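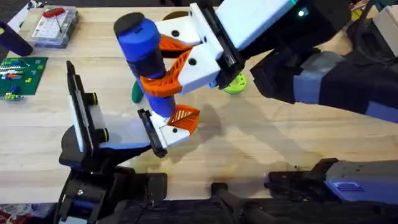
Two orange fingers grip a tall blue cylinder over a light wood tabletop.

Olport extends Westbridge tax break, still waiting on the jobs

Tuesday, December 23, 2025

The Olport city council voted last night to give the Westbridge business park another 10 years of reduced property taxes, a deal that was supposed to run out next summer and that was sold to residents on the promise of jobs the city has not yet been able to show them.

The park's owner, Clandus, says the break is working. In a six-page report handed out before the vote, the company said Westbridge now "supports 3,643 jobs across the region." It is a big number for a park with two finished buildings and a third that has had plastic over its windows since August.

The key word is "supports." A footnote on page five explains that the total takes in people who work at the park, people who work for firms that sell to companies at the park, and people employed by stores and restaurants where any of them might spend their pay. The report does not say how many of the jobs are inside the Westbridge gates. It does not say how many are held by people who live in Olport, either, although the first agreement asked for that figure every year.

City staff said they had not checked the numbers independently. Their memo to the council repeats the jobs total in its opening paragraph and calls it "encouraging."

Under the new terms, Clandus will pay 25 percent of the normal property tax bill on the site. The old deal had the company paying a little more each year until it reached the full rate, and the last of those steps has now been dropped. The memo describes this as "a simplified schedule." It is certainly simpler for Clandus.

The council could not say what the change will cost. The city's budget office gave a range so wide that two members asked whether it was a typing error, and were told it was not. The low end assumes the third building stays empty. The high end assumes it fills up, in which case the city would be giving up far more money, but on a building that supporters say would never have been filled without the discount. How anyone would test that claim was left for another day.

Supporters leaned hard on Ritchie, the next town over, which has been offering land to employers at low prices. If Olport does not keep Westbridge cheap, the argument went, tenants will move down the road. Asked which tenants had said they might go, Clandus replied that those talks were confidential. Ritchie's town office said on Monday that it had no open applications from any company now based in Olport.

Public comment lasted a little over an hour. Some 70 people came, and most of those who spoke were against the extension. Several brought up the bus line that was supposed to reach the park by its second year and still stops at the hardware store on Mill Road, leaving a long walk along a shoulder with no sidewalk. Clandus said it remains "committed to the conversation" about transit. The new agreement does not mention buses.

It does include a clause allowing the city to take back part of the savings if Clandus falls short of its job targets. The old agreement had one too. It has never been used, and the city attorney told the council that enforcing it would have been difficult, given that the targets were written without saying what counts as a job. The new clause uses the same wording. An amendment that would have limited the count to full-time positions at the park failed by one vote.

The extension passed by the same margin. Clandus must file its next jobs report by the end of August. The council has asked for a "clearer breakdown" this time, though the agreement sets no penalty for sending in one like the last.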